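Hang It Up: A Small Rack for the Pouches That Fill Your Desk
2024-02-23

Ramesh Gautam used to keep his cables in a shoebox. He had chargers at the bottom, adapters on top of those, and a pair of earbuds he replaced twice before finding the originals. When he moved into a shared office in Hindport last November, the shoebox came with him and lasted 11 days.

What he uses now is a set of small cloth pouches with loops, hung from a wooden bar on S-hooks. One pouch holds phone chargers, one holds adapters and memory cards, and one holds the things he takes to meetings. If he needs something, he takes the whole pouch off its hook and puts it back when he's done.

The idea is an old one. Kitchens have hung ladles this way for a long time, and sewing rooms do it with scissors. It works just as well in an office, where drawers tend to be shallow and the floor under the desks belongs to the cables.

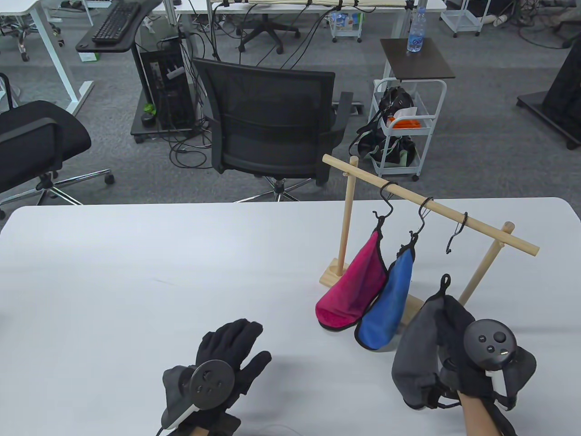
A tabletop rack has one advantage over wall hooks, and that's the lease. Most offices don't want holes in the plaster. Two posts, two flat feet and a crossbar will stand on any level table, and you can carry the whole thing to another room with the pouches still on it.

Tetsuya Sugiyama builds racks like these in his shop in Hornska and sells them for $39. He says the feet matter most. "People look at the bar, but the bar is easy. If the feet are too narrow, it tips when you pull a pouch off one end." He suggests putting the heaviest pouch near a post and the light ones toward the middle.

He also likes S-hooks better than fixed pegs. They slide, so you can make room for a fat pouch, and you can add another whenever you want. The drawback is that a loose hook sometimes lifts off along with the pouch. Pinching the top curve a little tighter around the bar takes care of it.

Color does the work of labels. Gautam tried paper tags first and stopped reading them within a week. Now pink is power and blue is adapters, and his officemates have learned it too. Gray is for meetings, and that pouch spends more time off the rack than on it.

Leave a spare hook if you have the space. A bar packed from end to end is slow to use, and the pouches start to catch on each other. Wash the pouches when they look dirty, and empty them all the way first. Gautam found 2 dead batteries and a house key the last time he did.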